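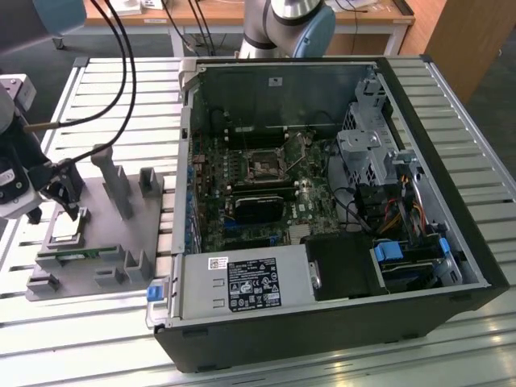

Rajitha Dissanayake says the Verkasier fingers are fine and it's the defaults that are dangerous, and after a month with them I half agree. Only half. He hasn't had one let go over an open motherboard.

So, review. Verkasier two-finger gripper, bought for PC teardown and rebuild work, going back in the post if Gamage ever answer my email. Cost us 2598 with the mounting kit. Cables not included, which I only found out after I'd opened the box. Two stars.

What we do with it: tower on its side on the slotted table, printed fixture next to it, arm picks small square parts off the fixture and takes them across to the board. Boring job, should suit it. Most days it does. Grip is firm, fingers line up well, mounting took me a morning and most of that was hunting for the right hex key.

Then August. Fault code 4, mid-move, part in the fingers, arm already over the case. The manual (Wollummont wrote it, they do the controller side) says code 4 is "supply low, output disabled". Output disabled means the fingers relax. They don't hold, they don't lock, they just go slack. The part dropped straight onto the CPU socket. Cover off, bare pins. You can guess. A good dozen bent, board scrapped.

It did it again the next week, over the fixture this time so no harm done except a chipped corner on one of the printed holders. Third time I was standing there with my hand in the case moving a power lead out of the way. Yes, I know. Shouldn't have been in there. But the arm was paused, light was amber, and the page on safe access says amber is fine for "brief adjustment". The part missed my knuckles and hit the drive cage. Small part, no blood. With anything heavier I'd be writing a different sort of review.

Nandi Swanepoel found the cause, not support. The gripper lead hangs in a long loop and every time the wrist turns right round it tugs on the plug. The plug has no latch. It's a push fit, on a thing that moves all day!! Voltage dips for a moment, controller panics, fingers open. She tied the lead back to the arm with a bit of slack at the wrist and we've had 3939 cycles since without a code 4. Cost of fix: two cable ties.

Setting you want is called "hold on fault", it's on page 400 of the combined manual, and it's off out of the box. Turn it on before you do anything else. It keeps the fingers shut as long as theres any power at all. If the plug comes right out you still get a drop, so tie the lead back as well.

Other gripes, quickly. Finger pads mark shiny metal. Fault log keeps the code and not the time, useless. Software wants a restart after every pad change — every one.

We had the older Clolmont gripper before this. Slower, uglier, noisy. Spring closed though, so when it lost power it kept hold. I've dug it out of the cupboard and it's going back on for anything over a bare socket. The Verkasier can do the screws and lids untill Gamage send a plug that locks.

Will update if they reply.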